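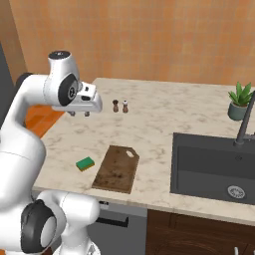
**Before you buy a kitchen arm: tips on money, space and sponges**

Start with the worktop. Every brochure begins with the arm, photographed like a racehorse, and by page five you've stopped wondering where you will put the toast. Get a tape measure and mark out the base with masking tape, then live with the tape for a fortnight. If you've sworn at it daily, you have saved yourself a good deal of money.

**Budget for the boring bits**

My own sums, for a second-hand Premdale bought through a dealer in Flelludden:

| Item | Cost |
|---|---|
| Arm, with two-finger gripper | £1377 |
| Mounting plate, fitting and a new socket | £485 |
| Spare finger pads | £100 |

The dealer mentioned the first line with great warmth and the second when I had my coat on. Ask for the whole lot in writing. "Ready to mount" means there are holes in it.

Delivery is worth a question too. Mine was "to the kerb", and the kerb is a long way from the kitchen when you're carrying something with that many joints, all of which would like to bend.

**Check the reach with your own things**

Reach figures are measured with the arm stretched out straight, a position in which it can do very little except point. Halve your expectations. Then set out what you really use: sponge, chopping board, salt and pepper. Can it get to the back of the worktop without elbowing the tap? Can it reach down into the sink, or only hover over it looking concerned?

A few more to try before paying:

- A board with a hole in the handle is easier to hang up, but a board lying flat on stone is a swine for any gripper. Try yours at the showroom. Take it in a carrier bag and ignore the looks.
- Sponges are easy to lift and hard to use. Ask to see one wrung out.
- Pepper mills need two hands. One arm is one hand. I didn't think of this.
- Open the dishwasher with the arm parked, then again with it working. Same for every cupboard under the sink.
- Plants by the tap should be moved, or at least be cheap.

**Mounting**

Stone worktops don't forgive a misplaced hole. Find out whether your model can stand on the floor beside the units, and if it can, check that the floor is level and the joists are up to it. Floorboards bounce. You won't notice, but the arm will, and it'll miss the sponge by a finger's width all evening.

Keep the controller box away from the sink. The Sitholm manual says so on page one and then supplies a cable too short to manage it. Add a longer cable to the list.

**New, used or not yet**

The Jelínek is quieter and has the better warranty, but its finger pads come only as a set with the whole gripper front, so price up five years of those first. Used arms are fine if you can watch one move for half an hour. Listen at the shoulder joint. A hum is all right, a tick isn't.

Sales start in December. If you can hold off until then, do, and wash up by hand meanwhile. Put the masking tape back down while you wait, as it'll have come up by the cooker.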